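Speed limits when both hands are on the part?

Asked by Roos Verschueren

We have a two-arm bench cell with five-finger hands, used for handling small gear assemblies. Our written rules say 300 mm/s max for any arm motion with the panels up. They don't say anything about what happens once both hands are holding the same part. Do people set a separate limit for that?

3 answers

Bernadette Ó Dálaigh

Yes, set a separate one. We use 20 mm/s from first contact until one hand has let go. Two arms on one rigid part can push against each other, and a small position error turns into a lot of force on the fingers.

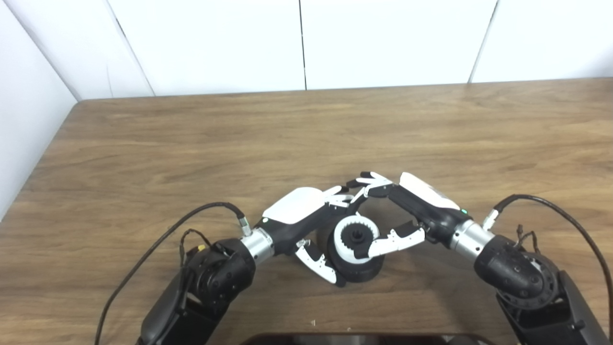
Put a force limit in the rule as well – speed alone won't cover it. Write down who can change either number, and recheck both after any hand swap. Also look at cable slack at the wrists with the arms at full reach, before the first run of the shift.

grusness208

We just run everything slow. Never had a problem.

Pumum

Depends on your risk assessment. If someone can reach over the panels, 300 is a number you need to justify on paper. Ours got sent back in October for exactly that – no reasoning written next to the limit.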